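About Tresari

Tresari is a sculpture studio and teaching workshop in a former joinery building on Akura Street. We cast, carve and weld, and we run classes for adults and for school groups in Years 9 to 12.

The workshop was started by Suleiman Ekwueme, who trained as a stonemason and spent eleven years repairing church facades before he began making his own work. He took the lease to get enough floor space for one large limestone piece. Other sculptors asked to share the rent, and the classes followed.

There are now 415 square metres under cover. The front half is the teaching floor, with benches, modelling stands and a plaster sink. The back half holds the bronze pour area, two kilns and the stone yard, where visitors need boots and ear protection.

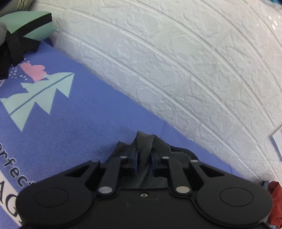

Gripper holding a piece of dark grey fabric

Our regular courses are clay portraiture, mould making, soft stone carving and an introduction to lost-wax casting. Courses run for eight weeks, mostly in the evening from 6.30 pm. Thursday is open studio for past students, who can use the benches and hand tools without a tutor. Last year 114 people finished a course with us, and 82 of them had never made a sculpture before.

We also take commissions. Most are memorial pieces, garden works and small bronze editions for other artists. Sjögren, our largest public work so far, is a split granite column weighing 3000 kilograms. It stands beside the library forecourt and was carved on site over one winter – the crane could not get down our lane. Mirkolus, a group of low cast figures for a primary school courtyard, was finished in March.

The studio does not have a gallery. Finished work is shown on the teaching floor twice a year, and prices are on a list at the front bench. Artists keep the full sale price, less the cost of materials supplied by us.

Visitors are welcome during open studio. For commissions or school bookings, please ring first so that we can have someone off the tools to talk to you. Parking is at the rear, next to the stone yard gate.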